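Grultow, "Penrose" (Plarlow Records)
Album review, posted 04/01/2026
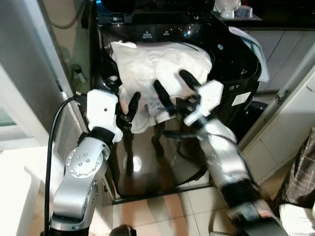
The short version

I wanted to love this one so badly. Grultow's last record lived in my car for an entire year, and when the first single from "Penrose" dropped back in September I played it until my neighbors must have known the bass line too (sorry, everyone). Now the full album is in my hands and I've been through it maybe more times than is healthy. It's good! It's also a bit of a mess, and the mess is mostly on side two.

The songs

"Prikau" opens things up and it's the best track they've written, no contest. It starts with that dry little drum machine they always use, then the guitars come in late, almost lazy, and by the second chorus the whole band is shouting over each other. I saw them try it out live at a room that holds 200 people and it sounded huge. The studio take keeps most of that, though the vocals sit lower than I'd like.

The next 3 songs barely let you breathe. There's a waltz in there that shouldn't work at all, with a trumpet part that wanders off the tune and comes back whenever it feels like it. I laughed out loud the first time. The title track is slower and prettier, all piano and brushed drums, and if you liked the quiet stuff on the early EPs you'll be very happy with it.

Then side two. The band has clearly fallen for long synth intros, and I get it, they're fun to play, but one of them goes on for almost 5 minutes before anybody sings a word. I kept checking whether my speaker had dropped the connection. The song underneath is lovely once it shows up, a plain breakup song with a killer last verse, so it's a shame how many people are going to skip it.

At 73 minutes the album is just too long. Cut two of the instrumentals and you'd have something I'd be pushing on strangers.

Sound and packaging

I bought the double vinyl and the pressing is quiet and nicely centered, with plenty of low end. The digital version is louder and harsher, especially on headphones, and the cymbals on "Prikau" get scratchy. Go for the record if you have a turntable. The lyric sheet is printed in tiny gray type and I needed my good reading lamp for it, but there's a fold-out poster, and that's already up over my desk.

Should you get it?

If you're a fan, yes, you've probably ordered it already. If you're new to Grultow, stream side one first and see how you feel about the trumpet. I'm still hoping they play the waltz on the next tour.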